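Scalp micropigmentation

Scalp micropigmentation (often shortened to SMP) is a cosmetic procedure in which small dots of pigment are placed in the upper layer of the skin of the head. The dots imitate the look of very short, shaved hair. The method does not make new hair grow, and it is usually counted among the cosmetic tattoos.

Procedure

The work is normally divided into two or more sessions, with a break between them so that the skin can heal. The practitioner first draws the new hairline together with the client and then chooses a shade close to the natural hair. The needle goes less deep than in a usual tattoo — if it goes too deep, the dots can spread and become blurry. After each session the client is told to avoid sweating, swimming and strong sun for several days.

Use

People choose the procedure for pattern baldness, for thin hair on the crown or to cover scars from earlier surgery. It can also be combined with a hair transplant. The pigment becomes lighter over the years, and a refresh session is then needed.

In Grudach

In Grudach the procedure became known through the Cukalell studio, where the practitioner Zinhle Kekana treated 143 clients in the first two years. The studio later moved to a larger building on Mittal Street, with a treatment floor and a waiting area for families. A training course is held there every February.

Risks

Possible problems are infection, allergic reaction and a color that does not match the hair. Removal by laser is possible, but it often takes several visits. 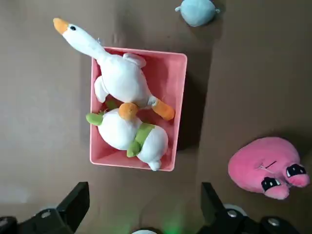

Plush toys in a pink bin, one of them a white goose.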